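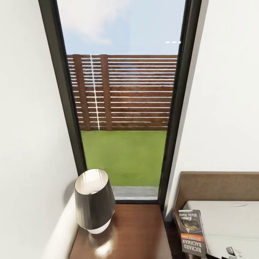
Practice bedroom in the simulator, bed and nightstand side

Room attendants being moved to checking robot runs: what should we ask for?

Posted by Purificación Paredes in Work and Wages, Hospitality

I work in housekeeping at the Ollham, a long-stay place with 62 suites. There are seven of us on the floor plus a supervisor. In September management signed up for a trial with a company called Gramine, who make a robot arm on a rolling base that is meant to do what they call the light reset. That means picking up guests' belongings from beds and floors so the room can be vacuumed and the bed changed, and putting them back on the nightstand or desk. It doesn't do bathrooms and it doesn't make beds.

No robot has come into the building yet. So far it is all done in a simulator, on a computer in the linen office. Two of us were picked to sit with it in the afternoons and go through the runs. We watch the robot in a made-up bedroom, stop the playback and mark whether it did what an attendant would do. The bedrooms are not copied from ours but they're close enough to argue about. One has a paperback lying on the mattress near the nightstand, which is something I see every day at work. If the guest left it open I would leave it open. If it was shut I'd put it beside the lamp. The form has a box for "object relocated, yes/no" and nothing for whether it should have been.

I don't mind the work. My knees certainly don't mind it. My questions are these.

1. We are paid the attendant rate for it. There is a different job title at the front of the software (it says "reviewer") but our contracts haven't changed. Should we be asking for a new classification before the trial ends, or wait?

2. The rest of the crew are covering our afternoon rooms. The room quota was not lowered for anybody. Is that normal in a trial?

3. The supervisor says our notes "teach the machine." Does that mean that once it has enough notes, we are finished? She didn't know and said to ask Gramine, and the Gramine fellow said to ask her.

4. Is there anything about the robot itself I should be looking at more carefully? I mostly judge the tidying. I don't know anything about the mechanical end.

We are not unionized. I'm in Canada if that matters. Please no answers telling me to learn to code.

Comments on this post

linencart: Is the quota per shift or per week? Makes a difference.

Purificación Paredes: Per shift. The checkouts count for more than the stayovers.

linencart: Then the others should be writing down their finish times starting now.

Emiliano Carrasco
Former housekeeping supervisor, now scheduling

We went through something close to this at my last job, a hotel that used a Vevura system for moving linen carts and later for corridor vacuuming. It isn't the same machine, so take what fits.

On classification: ask now, in writing, while they need you. During our trial the manager was friendly about everything because the vendor wanted floor staff in the room. Once the trial report was in, the vendor stopped visiting and the manager had no reason to hurry. The people who had asked early got a letter saying what their trial duties were and what they'd be paid for them. It was only a small bump, but it was on paper, and when a permanent position came up later the letter showed they had already been doing it. The ones who waited were told the trial was part of their regular duties.

Keep the letter short. Say what you did before, what you do now, the hours, and the date you started. Attach a printout of the screen with the word "reviewer" on it. Ask for the rate and title to be confirmed for the length of the trial and for a meeting about what happens after. Don't put your views about robots in it.

On the quota: it's common and it is also wrong, in my opinion. A trial takes labour out of the floor and somebody has to account for it. What worked for us was a plain sheet on the linen room door with the rooms assigned, the time out, and any rooms left over. After 38 shifts we had a pile of sheets that the manager couldn't argue with, and he brought in a casual for the afternoons. Before that he had honestly thought things were fine, because we had all been skipping breaks to finish.

On whether you're finished: I can only tell you what happened where I was. Nobody was let go in the first year. When people left, they weren't replaced, and the crew got smaller that way. The cart pushing went away and I haven't met anyone who misses it. What also went away was the easy part of the day. Pushing carts was when you caught your breath or had a word with somebody. After it was gone, every hour was bathrooms and beds, and the sore shoulders moved to a different set of people. I'd watch for that with your light reset. Picking up books and chargers is the part of a room that doesn't hurt. If the robot takes it and the quota goes up to match, the rest of you will be doing heavier work all day, even if the number of jobs stays the same.

So when you meet with them, ask what the quota will be with the robot on the floor. Get that number before you talk about anything else.

Comments on this answer

Purificación Paredes: I hadn't thought about the easy part of the day. It's true, the bedside is where I slow down a bit. I've passed this on to the others. We put up the sheet this afternoon.

Emiliano Carrasco: Good. Take a photo of each sheet when it comes down.

nightaudit_jo: We had the same thing at the desk with self check-in. All I get now is the people whose check-in failed, and they're already angry when they reach me.

D'Amico Cleaning (business account)

Robots are still very expensive and in our experience guests prefer a person. We would not worry. We provide contract cleaning for condos and offices and are always looking for reliable staff, please message us.

Comments on this answer

linencart: This is an ad.

halfday_tech
Maintenance, previously tested warehouse equipment

I'll take your fourth question since the others are covered.

You don't need the mechanical end to be useful, but look at the hand now and then as well as the object. If the player gives you the wrist view, stop it before each pickup and again after each put-down. I've added one from the kind of run you're describing, with the hand over a wood floor.

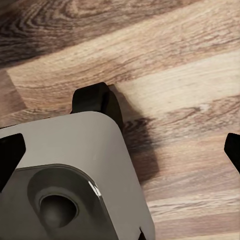

Wrist view with the black fingers out over the floorboards

What I'd check in a view like that is whether you can tell what the hand is near. The housing takes up a good part of the view, and anything small on the side it covers would be missed by a person watching from there. Whether the robot misses it too depends on what other cameras and sensors it has, so ask Gramine. Think of an earring or a hearing aid battery. You know where those end up in a room and the people who built the practice rooms may not.

Second, floors. A knotty, streaky plank floor makes it harder to pick out small brown things, for us anyway. If all your practice runs have tidy floors with nothing on them, say so in the notes. Ask for runs with a sock half under the bed, a phone cord, a pill. Ask for carpet if you've got carpet.

Third, shadows. In the simulator the light is whatever they set it to. Your suites will have the drapes shut half the time, and somebody asleep in there once in a while. Ask what it does when the room is dark and when there is a person in the bed. I'd want a clear answer to the second one before it came through any door.

About the yes/no box. Use the comments field every time, even if it's only a few words like "book was left open, I would not touch." If there's no comments field, keep a notebook with the run number beside each note and give them a copy. Hang on to the original. When more than one of you writes the same thing it usually gets built in. It's also evidence of what you know, and I'd bring it to the pay meeting that Emiliano is talking about.

As to "teaching the machine," it might be true and it might be loosely said. Notes can be used to train it directly, or only to score it and decide if it's good enough to install. Those are different things for you. Ask Gramine in an email which one it is, and copy your supervisor so they can't send you back and forth.

Comments on this answer

Purificación Paredes: There is a wrist view, I found it under a menu. I had been using only the one from the side of the bed. Also there is a comments field but it stops you after a line or so.

halfday_tech: Then notebook. And put the short comment field in the notebook as your first complaint.

Purificación Paredes: Update. I sent the email and copied the supervisor. Gramine wrote back that the notes are used for scoring during the trial and that "future use is under discussion." The letter about the rate went in too, signed by both of us. The manager has it and we're meeting about the quota next. I've asked for the robot's number of rooms and ours to be on the same page.

Emiliano Carrasco: Ask them to define "future use" in the letter back to you. Post again after the meeting if you can.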